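Home | Fetley rig | Operators | FAQ | Contact

Fetley collection: questions we keep getting

Last updated: Mar 15, 2022

Written quickly between sessions. If something's missing ask Iolanda Barros or put it in the Skellell channel and it'll get added.

What are we collecting?

Demonstrations of work inside old desktop computers. An operator drives the arm, does one short job, stops. Each go is saved as an episode: wrist camera video, joint positions, gripper opening, one line of text saying what the job was. The learning side (Natanael's lot) trains on those.

Why computers and not blocks?

We did blocks. The model got good at blocks. Fluris want something that can strip returned office machines for parts, so it needs to see cables in the way, shiny metal, narrow gaps, things tied to other things.

How long is an episode?

Short. Under two minutes for most jobs. If you're past three and still fishing for the same connector, end it, mark it as failed, start again.

Do failed ones get thrown away?

No. Keep them, mark them. Natanael uses them for the part of the model that judges whether a grasp is going well. What we can't use is a failed one marked as good. Spent most of a day last month hunting those down.

What counts as good?

The job on the card got done, nothing else in the case was moved that didn't need moving, and the arm ended up back at rest. Slow is fine. Pausing is fine up to a point, but long dead stretches get trimmed so don't go and make tea with the recording on.

How many do you need?

159 per job for the first round. There are 13 jobs on the list. Some are nearly full, the cable ones are miles behind, so please pick those if you've a free choice.

Which view should I be driving from?

The wrist one, mainly. It's what the model gets, so if you can't see it there the model can't either. The overhead screen is for checking you aren't about to clout the side of the case.

With the gripper low in the case you get the fingers along the bottom of the picture and the board further up. On the Quadro machine the processor bracket and the memory slots are both easy to find from there, and the thick black cable bundle crosses between you and the bottom of the board. Go over the bundle slowly. Don't push through it.

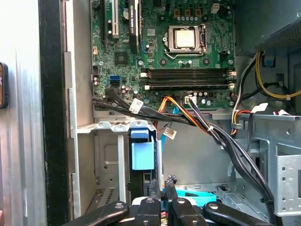

Can I move the cables out of the way first?

Only if the card says so. "Clear cables" is its own job. If you shift them by hand before recording, put that in the notes box, otherwise the start positions look more varied than they are.

And the white cable tie?

Leave it on. Same with the paper tags. Real machines come in with tags and ties on and we want them in the data. No snipping.

What do I write for the text line?

Plain words, one action. "Unplug the blue SATA connector." "Pull the blue drive bay handle." Not "do the cable" and not a paragraph. If there are two of a thing say which one, by colour if the colour's different, by position if not. Left and right are as seen on the wrist view, not from where you're sat. This one catches everybody.

Do I reset the case between episodes?

Yes. Swap the starting pose as well, there's a sheet of 8 by the monitor, work down it and then go back to the top. Turn the case a little every so often too. Ismael found the early model had more or less memorised where the tower stood.

The picture's gone bright/washed out

Bare metal does that when the lamp is too close. Move the lamp, don't touch the exposure. Exposure is locked for the whole round and if you change it we have to redo the calibration, which Osvaldo will not thank you for.

The gripper is stuck on something

Stop. Open the fingers, back out the way you came in. If it won't back out press the red button and lift the cable off by hand. Mark the episode failed with "snag" in the notes.

Is the machine powered?

Never. Mains lead off and in the tray before the arm is switched on. Check it yourself even if the last person said they had.

How do I get an operator login?

Valquíria Meireles does them. You need to have sat through the induction and done ten practice episodes, which dont go in the set.

Will the data be shared outside?

Mikkelsen get a copy at the end of the round under the agreement. Nobody else for now. We've been asked about a public release and the answer is we haven't decided.

Where do I put broken parts?

Grey box under the bench. Write the episode number on a bit of tape so we can match it up later. Bent slot latches and snapped conectors included.

Back to top | Operators | Contact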